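Kovard pauses door-opening tests after simulated gripper passes through panel

Cundbridge, Tuesday, August 30, 2022

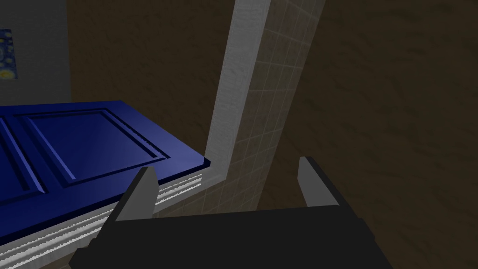

Kovard has stopped work on the door-handling part of its home robot program after finding a fault in the simulator it uses to train and check the software. The company said on its website that the fault let a simulated gripper push into a door panel without the contact being recorded, and that a number of test runs had been marked as safe when they should have been marked as failures.

The software is used by Kimomow, a two-finger mobile robot that Kovard is developing for assisted living apartments. The robot is meant to open interior doors and cupboards for residents who have trouble with handles. It has not gone on sale. Two units are in a trial at the Alvarado apartment building on the east side of Cundbridge, and both have had their door function switched off since Friday. They are still being used to carry trays and laundry between floors.

Nobody was hurt. Kovard did report one incident at the Alvarado building in June, when one of the robots kept pressing on a bathroom door that had caught on a bath mat. The top hinge was bent and the door had to be taken down and rehung. The resident was in another room at the time and used the stop button on the wall.

That incident was first put down to a worn force sensor in the robot's wrist. The sensor was replaced and the unit went back into service after four days. When the old sensor was bench tested in July it was found to be reading correctly, and engineers began going back through the simulated runs that had been used to approve the software.

They reviewed 3312 runs in which the robot was asked to open, close or move past a door. In 426 of them, one or both fingers had gone into the door by more than the permitted depth. The simulator should have ended each of those runs and logged a collision. It carried on, and the runs were scored as normal.

According to the company's notice, the cause was a mismatch between the shape of the door that is drawn on screen and the simpler shape the simulator uses to work out contact. For most doors in the library the two line up closely. In a group of paneled doors added in the spring, the contact shape had been left at its old size and sat behind the visible face. The gripper could reach the drawn surface, and go a short way through it, before the simulator registered anything at all.

The error was largest when a door was at an angle to the robot or had been taken off its frame and laid flat. Flat and tilted doors are included in the tests because the robot has to recognize a door that has fallen or been removed for repair, and leave it alone.

A second problem made the first one harder to find. The simulator writes a warning when a finger and an object overlap, but the warning had been set to show only once per session. Overnight sessions can contain several hundred runs. A warning in the first few minutes meant that later ones were not written to the log, and the morning report showed a single line that had been treated as routine.

Software trained on the faulty doors appears to have learned that it could keep pushing for longer than it should. Kovard said it could not yet say whether this led to the damage in June. The robot in that case pressed for 17 seconds before it was stopped. Its own limit is supposed to make it back off after three.

The company has listed the steps it will take before the door function is turned back on:

All doors, drawers and cupboards in the simulator library will have their contact shapes rebuilt from the visible model and measured against it.

Overlap warnings will be written every time they occur, and a run with any overlap above the limit will fail automatically.

The door software will be retrained from the version in use before the paneled doors were added.

A fixed time limit on pushing will be built into the arm controller, separate from the trained software, so that the arm stops even if the software asks it to continue.

The retrained software will have to complete 996 new simulated runs without a contact fault, followed by tests on real doors at Kovard's workshop in Cundbridge. The workshop doors will include one that is deliberately jammed and one with a loose hinge.

Kovard expects the work to take about six weeks. The management of the Alvarado building has told residents that the robots may be sent away from any apartment on request, and that staff will help with doors in the meantime. Residents taking part in the trial have been sent a letter with a number to call.

The trial was due to expand to a second building in the fall. That has been put back, and no new date has been given.

Kovard said the tray-carrying function does not use the affected software and was tested with a different set of objects. Those objects are being checked as well, starting with the elevator doors, which the robot passes through but does not touch. The results will be posted with the next update on the trial.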